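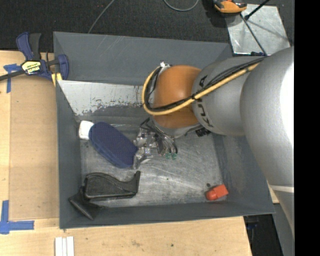
2 min read

Sorkier Bin Kit: README

Sorkier is a bin picking kit from Hiretti. You get the multi-fingered gripper, the wrist cabling, the control software and a set of starter tasks, and you bring your own arm. We run ours on a KUKA and have been reviewing it for our lab, Gretmont, and we like it a lot! This file covers what comes with the kit, how we set it up, and what we'd still like to see fixed.

What's included

- gripper with spare fingertips (the green ones are the soft set)
- cable harness and strain relief
- Sorkier control package, version 4
- starter logs: 2,000 pick attempts, each with joint positions, finger positions and one fixed camera view
- a printed setup guide, which is short and very good

Setting up

Clamp the bin to the table before anything else. A bar clamp on the rim is plenty. Then put painter's tape on the tabletop, so that if the bin gets bumped you can slide it back and carry on (we have done this more often than I'd like to admit). Run the calibration script with the bin empty. It wants 40 poses and moves slowly through them, so go get a coffee.

Cables go along the top of the arm, over the joint and down to the wrist. Leave more slack than the guide says. Thirumalai Suvarna redid ours after the first day and the wrist has had its full range of motion ever since.

Objects

Use odd shapes! Blocks are fine for a first check, but the fun starts when you mix a little red-orange block with something oval and textured, or a black plastic piece with a sloped profile. The fingers hover just above the bin floor before they close, and watching them choose a side is a treat. A scuffed metal floor is no reason to hold off on a first run.

Log fields

attempt_id, start_time, object_label, joint_pos, finger_pos, result, note

The result field is set by hand. Notes are free text and some are blank.

Known issues

- The planner keeps well clear of the bin walls. Objects pushed right into a corner are often skipped. Venkatesh Gowda at Hiretti says a wall margin setting is planned for July.
- Log files over 100 MB load slowly in the Devadiga viewer. Split them first.
- Restarting the gripper driver resets finger speed to the default.

Contact

Setup questions: Karthikeyan Rajan. Logs and labels: Lorna Forsyth.

Last updated 30 Jun 2022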